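Boersma Play Blocks – progress report to the Orka fund
9 Aug 2020

Dear friends at Orka,

It has been a busy stretch since we last wrote, and I'm happy to say that most of the news is good. The first run of colored wooden cubes is out of the workshop, 1474 pieces in all, and your grant has now paid for the wood, the paint and the better part of the sanding (a slow job, as anyone who has rounded the corners of a small block will know!). We settled on the strong red and the warm yellow in the end, after a good deal of back and forth over paler shades.
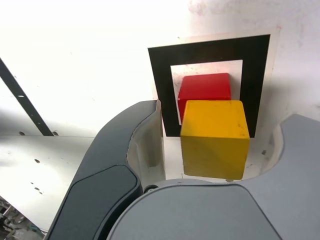
Of the 24 families who signed up to borrow a set, all but two have theirs at home by now, and the last two will get theirs as soon as the bags are sewn. We asked everyone to let the children play as roughly as they liked, and to keep a few notes for us on scuffs, dents and small dark specks, so that we can decide whether the yellow needs another coat before the second run. I lean toward yes, though it would add a week and we'd have to buy more paint from Surker – not a great sum, but I'd rather ask you first.

The play guide is coming along too. It starts with the simplest things, putting one cube behind another and asking which is nearer, and goes on to stacking and sorting by color. Kodness is printing 77 copies for us.

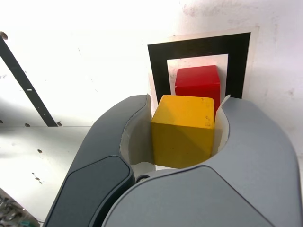
Amber Martens wrote back after reading the draft that she would happily pay for the extra coat, but that a little wear on a block never stopped a child from using it, and could we please make the type in the guide larger. We will do that.

The second run should be ready in November, and we'll send the family notes along with the accounts then.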